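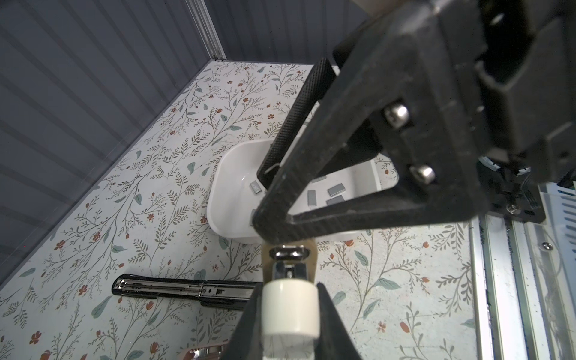 Wrist camera view of the textured finger over the bin, small grey blocks, stapler alongside.

Gripper comparison catch-up, June

Present: Macario Robles, Roald Söderlund, two from Petersen on the phone, and me taking notes (again).

We started at 2.15 with the fingers, as that's what everyone wanted to talk about. Macario has now run the crosshatched ones on the Gatholm arm for 22 sessions and he's very keen. I'm nearly there myself, though I still think they're too wide for a shallow bin once the blocks end up near the wall. Roald asked whether we'd tried the Mestitz pair on the same bin. We haven't! They're still in the post.

Grip logs: we've got 2,304 attempts saved, and 26 of those have no finger type written down. Macario thinks he can work out which is which from the wrist camera, so he's having a go before we throw any away.

Camera: I moaned about how much of the view the bracket takes up. Petersen suggested tilting the camera a bit further out. Roald worries about the cable if we do that (fair enough, he's the one who'd have to re-route it), so we'll try it on the spare arm first.

Controller: short one. The Clolteneo box is staying until the finger tests are finished, then we swap. I'd wanted to do both together and was outvoted.

To do
Macario: sort out the unlabelled attempts.
Roald: tilt the camera on the spare arm and check the cable run.
Me: chase Mestitz, and book over six hours on the arm for their pair.

Finished at 3.40. Next one when the Mestitz fingers get here.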